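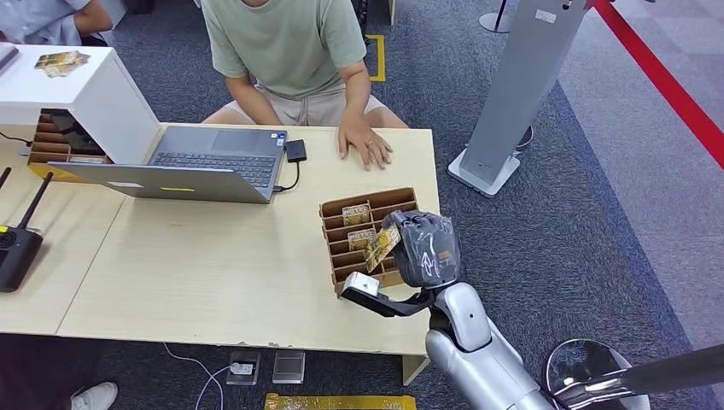
How to move coins from the Wernulon exchange to a Kubo wallet

Jan 1, 2021

Wernulon closes its Clernville accounts at the end of the month, and any balance left there will be paid out in dollars. If you want to keep your coins, move them to a wallet you control. These steps use the Kubo desktop wallet, version 352 or later.

1. Install Kubo and create a new wallet. Write down the recovery words on paper and store them away from your computer. Do not save them in email or cloud storage.

2. Open the Receive tab and copy your address. Check the first and last six characters after you paste it. 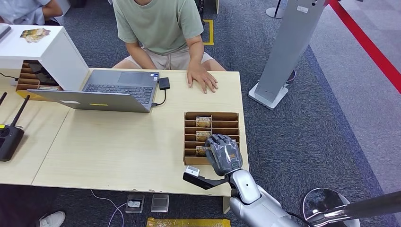
3. In Wernulon, go to Funds, then Withdraw. Pick the coin and the Nidport network. Coins sent over the wrong network usually can't be recovered.

4. Send a small test amount first. Wait for 40 confirmations, which can take up to 200 minutes when the network is busy.

5. Send the rest. Withdrawals over 1294 dollars need a second code by text message.

6. Download your trade history as a CSV file before the account closes. You will need it for your taxes, including any trades made in December.

If a withdrawal stays on "Pending" overnight, cancel it from the Funds page and submit it again.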